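Brindel Street Supper Club
Minutes of the April meeting

Present: Hortensia Betancur (chair), Cristian Bermúdez, Lucero Espinoza, Danuta Baran, Jhosep Mamani (minutes)

Started at 7:10 p.m., Danuta having been stuck behind the bus.

Last month's minutes

Accepted with one change. Cristian did not "agree" to find a cheaper hall. He said he would look, and he has looked, and there isn't one.

Moving the supper outdoors

Lucero reported on the plan to hold the summer supper in the yard behind the Kobori building. The owners are asking $700 for the evening, which covers the yard and the use of two restrooms. It does not cover chairs, lights or trash pickup. Hortensia asked what happens if it rains. Lucero said the owners told her it hardly ever rains that week. Hortensia asked that this be written down. It is written down.

Danuta pointed out that the hall costs us nothing until 10 p.m. and has a roof. Lucero said people are tired of the hall. Danuta wanted to know which people. Lucero named three, one of whom moved away in the winter.

Cristian is in favor of the yard if somebody else carries the tables. No decision. Lucero will get the price in writing, with the rain question answered properly, meaning by someone who would have to give the money back.

Ticket price

Currently $30, and it has been that for as long as I have been doing these minutes. Cristian wants to leave it alone. Hortensia thinks we could go higher if the food were better, and said so with some force. There was a discussion of last year's chicken which I was asked not to record.

Left at $30 for now. To be looked at again once we know where we are eating.

The Davirby offer

Davirby, the catering company, has written again. They would cook, serve and clean up for $3000, and they say this will "free our members to enjoy the evening." Danuta read the whole letter aloud. It does not say what they would cook.

I said I doubted that a supper club that pays someone else to make supper is still a supper club. Lucero said that was a bit much, as half the desserts come from the bakery already. Fair point. Cristian asked whether the $3000 included the tip, and we could not find the answer in the letter or in the two sheets that came with it.

Hortensia moved that we thank them and say no. Seconded by Danuta. Carried, Lucero abstaining. Hortensia will write the reply and keep it short.

Serving dishes

The big white platters have chips along the edge and have had them for years. Lucero would like everything to match this time and proposed going over to black trays.

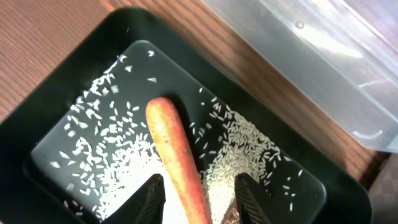
Item 5: black tray on a wooden table.

Cristian likes the look. Danuta does not, and thinks dark food will disappear on it, with the eggplant as her main worry. She also asked who would be washing them by hand at eleven at night, and looked at Cristian.

I am not convinced that anybody chooses a supper by the trays. Hortensia said they do notice a chipped plate, though, and I have to admit I have heard about the platters from my own mother.

Agreed to throw out the worst of the platters whatever else we do. Danuta will go through the cupboard and decide which. Lucero may bring prices for trays to the next meeting — prices with tax and delivery in them this time.

Music

Botis, the duo who played two summers ago, would like to come back. They will play for dinner. Cristian reminded us that last time they ate before they played, and then played for a very short while. Hortensia will ask them how long they mean to go on, and whether they still need the loud speaker.

Other business

The key to the hall kitchen is missing again. Everyone present says they gave it to someone else. Please check your coats.

Jhosep asked if another member would take a turn at the minutes. There were no offers.

Closed at 8:45 p.m. Next meeting same place, same time, with or without the kitchen key.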